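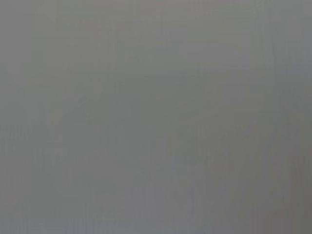

Blank-view detection (wrist cameras)

Blank-view detection is a step in robot perception software that decides whether a frame from a wrist-mounted camera holds enough detail to be used. A frame is called blank when it shows a nearly even tone with no edges or objects that later stages can work with. Gray, out-of-focus views are a common form. The step normally runs before object detection, pose estimation and visual servoing, and its result is passed to the planner along with the frame.

The term is used mostly in manipulation software. Related names include low-information gating and view rejection. It differs from fault detection in that a blank frame can come from a camera that is in good working order.

Causes

A wrist camera moves with the tool, so its distance to nearby surfaces changes during a task. When a surface is closer than the lens can focus, its texture blurs away. Large plain surfaces such as walls, bin sides and machine covers can give the same result at greater distances. Other causes are a covered lens, poor exposure, and heavy video compression, which removes faint detail and may leave bands or blocks of its own.

A single blank frame usually does not carry enough information to tell these causes apart. Software that needs to know the cause compares the frame with arm position, earlier frames or a second camera.

Methods

The simplest test measures the spread of gray values. If nearly all pixels fall within a narrow range, the frame is marked. The test is cheap but can be misled by slow changes in brightness from one side of the view to the other, which widen the spread without adding usable detail. Many systems subtract a smoothed copy of the frame first.

A second group of tests looks at sharpness. The variance of the Laplacian is widely used, as are counts of corner features. These respond to noise and compression patterns, and faint parallel streaks can raise the score of a frame that has no object in it. A light blur before scoring reduces the effect.

Learned classifiers are also used. They are trained on frames labeled usable or unusable and tend to handle mixed cases better, such as a view with one sharp corner and the rest plain. They need new training data when the lens or the lighting changes.

Response

Most planners do not stop on the first blank frame. A counter is kept, and action is taken only when the run of blank frames passes a limit. Typical actions are to hold the last trusted pose estimate, to switch to a fixed camera, or to back the arm away along the path it came in on. Backing away is restricted when the tool is in contact with a part, where force readings take priority over vision.

Implementations

Jellari is a perception library that includes a blank-view filter. Its default setting marks a frame when the gray range after smoothing is under 20 levels, and reports the view as lost after 30 marked frames in a row. Both values can be set per camera.

Pevosik, a motion planning package, reads the Jellari flag and treats the view as unknown space. It does not treat an unmarked region as free, so a blank view cannot open a path that was closed before.

The Hepburn set is a collection of 1269 wrist camera frames used to compare filters. Of these, 71 are labeled blank. The small share of blank frames means that overall accuracy is a poor measure on this set, and results are usually given as precision and recall.

Limitations

Thresholds chosen for one camera seldom carry over to another. Automatic gain is a frequent source of error, as it stretches noise in a plain view until the frame seems to have texture. Filters that run on compressed video can give different results from the same filter run on raw frames. The Dolport logging format stores the raw score next to each flag, which allows thresholds to be changed later without running the camera again.

See also

Visual servoing
Image quality assessment
Occupancy mapping
Hand-eye calibration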